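Evaluation of the Fernero Hand-Held Gripper Kit for Recording Cloth Folding
Project report, Group 4
Authors: Girish Shakya, Alcides Dantas, Rami Sayegh
Supervisor: Leopold Lüthi
Submitted: May 31, 2019

3. Method

The kit was lent to the group in March by the supplier, Tripathi. The aim was to decide whether it is suitable for the second-year automation course, where students record folding by hand before any arm is programmed. A session consisted of 28 folds by one operator. Garments were laid on a bed, as the course has no folding table of the required width.
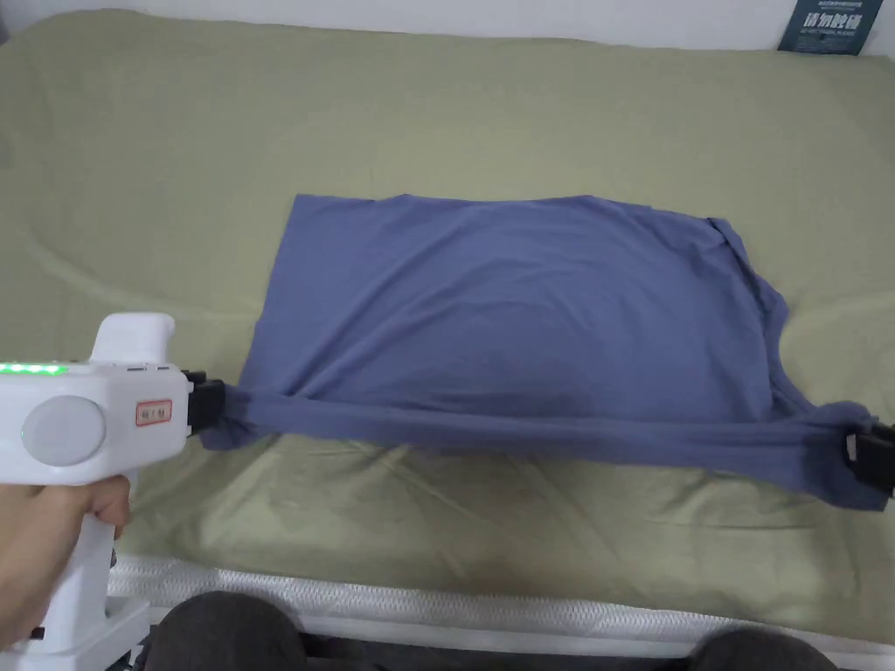
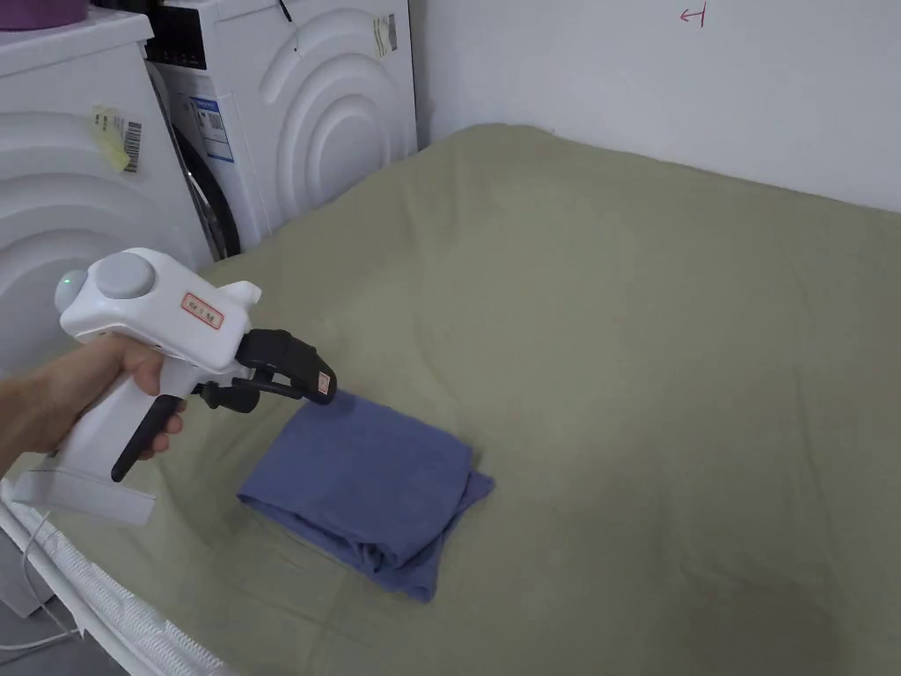
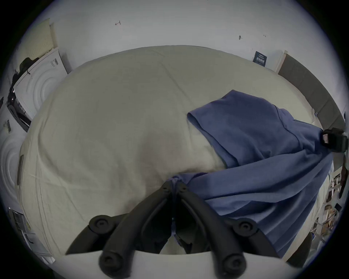

Blue cloth and the hand-held gripper.

The main question for the evaluation was grip on thin fabric. The supplier's manual gives a closing force but says nothing about cloth, so we judged grip by the number of folds finished without a dropped edge. Operators reported that hems were easier to hold than single layers. In the first picture the lower edge of the shirt is held at both ends and pulled tight, and the hem has twisted into a band between the jaws. We counted a twist of this kind as a fault only if it remained after release -- Dantas and Sayegh scored these separately and then compared sheets.

4. Results

Of all folds attempted, 82 per cent were completed without a dropped edge. Most failures came at the second fold, when the operator had to pick up several layers at once. The handle was comfortable for short sessions, but two operators complained of a tired index finger.

5. Cost and recommendation

The quoted price is 3000 for the full kit and 300 for a spare set of jaws. We recommend one kit for the course, with one spare set -- a second kit should wait until the cheaper Tino model has been tested in the same way.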